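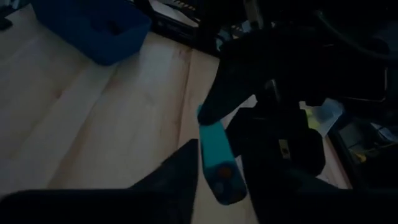

Photo: Lurik

I have been living with a wood countertop for eight years. When we bought the house in Ponberg the kitchen had a gray laminate top with a burn mark next to the stove, and I wanted it gone before we unpacked. We priced stone and could not afford it. A lumber yard out past Štefanec sold butcher block by the length, and the piece that fit our wall came to $303 with delivery. That settled it.

People ask me whether they should get one, so I am putting what I know in one place.

First, the wood. Ours is maple. The yard also had beech and oak. Oak has a more open grain and I was told it shows black stains if you leave a steel can sitting in a puddle on it. I have done that on the maple too, and it left a ring, so I can't say how much difference it makes. The ring came out with sanding.

Second, the finish. The top came bare. I used an oil called Favton for the first coats because the yard had it on the shelf by the register. It went on easily and smelled like nuts for a week. You wipe it on with a cotton rag, wait 20 minutes, wipe off what hasn't soaked in, and leave it overnight. The can says 2 coats. I put on more than that around the sink and I would do the same again. Lay the rags out flat outside to dry when you are finished. Oily rags in a pile can heat up and catch fire, and the warning on the can is small.

After that I switched to plain mineral oil from the drugstore. It costs less and I don't mind doing it more often. I oil the whole top in September, when the windows can still be open, and the part by the sink whenever it looks dull.

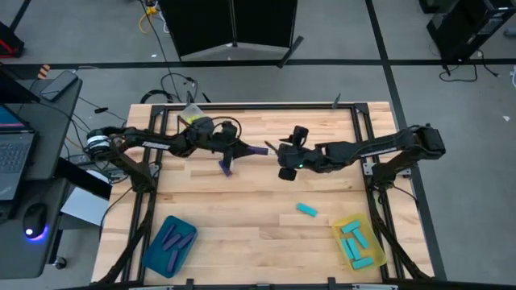 Pale butcher block in a black frame, with six purple blocks

The underside needs finish as well. I skipped it the first time, and by the middle of winter the front edge had lifted enough that a pencil would roll toward the wall. Wood takes up moisture and lets it go, and if one face is sealed and the other isn't, the top cups. I emptied the cabinets, took out the screws, flipped the whole thing over with my brother-in-law on the other end, and oiled the bottom. It went mostly flat by spring. There is still a slight rise near the window that I notice when I roll out dough.

The screws matter too. A wide top moves across its width with the seasons, so the holes in the cabinet brackets have to be slots. If you screw it down tight through round holes, it will either split or pull the screws. Ours were round. I drilled them out with a bigger bit and used washers, which did the job.

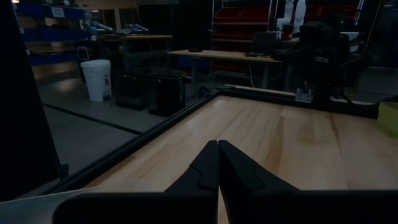
Sanding is the part I like. Every couple of years I clear everything off, tape plastic over the doorway – the dust gets into the bread box otherwise – and go over the top with a medium grit and then a fine one. I wipe it with a damp cloth in between to raise the grain. It takes a morning, and the kitchen is out of use until the next day, so we get sandwiches.

As for daily use, I wipe up water when I see it and I keep a trivet by the stove. I cut bread on the counter but nothing else. Onions leave a smell that stays for days, and raw meat goes on a plastic board that can be washed in hot water. Beets will stain, and so will turmeric. Lemon juice and salt lightened the turmeric a little and the sun did the rest over the summer.

The one place I would do differently is the sink. We have a drop-in, and the bead of caulk around the rim has failed on us more than once. Water gets under it and the end grain of the cutout turns dark. If I were starting over I would seal that cut edge with varnish before the sink went in. I would also put the dish rack on the other side, where the wall is tiled.

I have half a can of the Favton left and a cutting board that needs it, so that is next.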